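Subject: Re: [handheld-demos] How are people choosing objects for the lid tasks?
From: Mawuli Agbeko
Date: Sunday, June 23, 2019

Hi Waltraud, hi all,

Sorry for the slow answer, I've had your message open in a tab all week and kept adding bits to a draft in my head. Quoting it in full for those who joined the list after it went round:

> Hello everyone,
>
> We are about to start a new round of demonstrations with the hand-held gripper and I would like to hear how other groups pick their objects. Our last round (we called it Garg, please don't ask) was all mugs, bowls and blocks, and the policy did nicely on them. Now we want things that open and close. I have three worries.
>
> First, how many demonstrations per object before you move on? We did 60 of each in April and I suspect the last ones added very little.
>
> Second, do you tidy the starting positions or leave them to the person holding the gripper? Ours drift towards the same comfortable spot on the table, every time.
>
> Third, see-through things. Has anybody had any luck? My colleagues want to leave them out altogether and I'd like some ammunition.
>
> Many thanks,
> Waltraud Wunderlich
> Nuvora

Taking these in order, more or less.

On how many: we stopped at 48 per object for Girkia (that's our opening-and-closing set, for those who haven't had me go on about it) and I think even that was generous for the easy ones. A cardboard box with a flap is learnt very quickly. A lunch box with a stiff catch is another matter, and we went back and did a second helping of those. So my advice would be to stop using one number for everything. Train something small halfway through the week, see where it falls over, and spend the rest of your week there. We didn't do this at first and I've got a great pile of cardboard flaps I'll never need.

One thing I'd add is that who does the demonstrating mattered more to us than the count. I have a habit of coming in low from the left and nudging the thing before I close the fingers. I'd no idea I did this until I watched the trained arm do exactly the same nudge, in my own style, at an object that was nowhere near it! We now swap people after each block and nobody does two blocks of the same object in a row. It's a faff with the paperwork but worth it.

On starting positions: please don't leave it to the person. I've tried telling people to "mix it up" and they do, for ten minutes or so, and then everything is back in the comfy spot you describe. What works for us is a printed sheet of positions and angles, shuffled each morning. You read the next line, put the object down that way, pick up the gripper and go. We write the awkward ones in on purpose — hinge towards you, hinge away, on the diagonal, near the edge of the table. And we record open starts as well as closed ones. If every recording begins with the lid down, the thing has no idea what to do when it meets a box that's already open, and ours used to paw at the air where it thought the lid ought to be.

Do also reset with your hands and well out of the recording. We had a run where the tail end of each episode included somebody's sleeve coming in to put the object back, and I spent two very dull days trimming them. Press stop, then reach. I have it on a sticky note.

Now, see-through things. Here I'm going to disagree with your colleagues quite firmly, so help yourself to the ammunition.

We nearly left them out too. The depth was rubbish on anything clear, and the first model we trained behaved as though the things weren't there. But people's kitchens and workshops are full of clear plastic, and if your set is all nice solid mugs you're only putting the problem off. What changed my mind was going over to plain colour pictures from the gripper's own camera and forgetting about depth for this set. You lose something on the solid objects, not a lot, and the clear ones become possible. Difficult, mind you, but possible.

The middle ground is tinted plastic, and if I were starting again I'd begin with that. You still see the table through it, so the model has to cope with that, but the rims and corners come out darker and give it something to hold on to. We've used a smoky grey organiser box, the sort with lots of small compartments, and it's become my favourite object in the whole set. The latch clips are black and stand out well against a white table. The lid picks up reflections, which I was cross about for a while and have now decided is good for it.

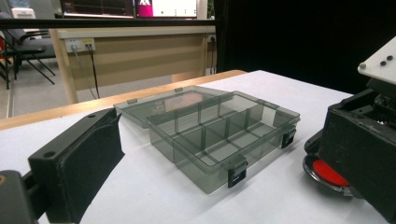

*Organiser box, open start, set down on the diagonal. Gripper finger on the left.*

A few practical notes on that kind of box, in case you get one:

- Do the latches as their own task. We first recorded "open the box" as one long go and it was hopeless, far too many ways to get halfway and stall. Now it's unclip, then lift, then fold back, each with its own label, and you can string them together afterwards.
- Foam on the finger helps, but check it every morning. Ours goes shiny with use and then slides off small clips. We change the pad between blocks, never in the middle of one.
- Record some with things in the compartments and some without. I only did empty ones to begin with and then wondered why a handful of screws threw it so badly.
- Leave the background alone. I used to clear everything away behind the table and the model got terribly fussy. Desks, screens and cables are fine by me now, as long as they aren't the same for the whole set. Move the table now and then if you can.

About throwing recordings away: we keep the failures, in a separate folder, with a one-word reason. "Slipped", "missed", "bumped" and so on. We don't train on them, but when the arm does something odd I go and look through that folder first, and quite often I find a person doing the same odd thing. For the Girkia set as a whole we've now passed 4,000 good recordings, and the failures folder has taught me more than any graph has.

What I haven't solved, and would love to hear about from anyone, is closing. Opening goes well enough. Closing a latch needs a push and then a bit more push, and you feel the click in your hand, which the camera knows nothing about. We tried a cheap microphone taped to the gripper to catch the click and mostly caught the people at the next bench chatting. The Clukico lot wrote on here a while back that they were trying something with a force sensor in the finger. Did that go anywhere? I'd happily borrow the idea.

Waltraud, if it's any use I can send you our sheet of positions and the script that shuffles it. It's 2 files and both are ugly, but they run. Tell me how big your table is and I'll change the numbers before I send them. I'd also be glad to swap some recordings once you've got going, your mugs for my lids, say. I've got hardly any mugs.

All the best,
Mawuli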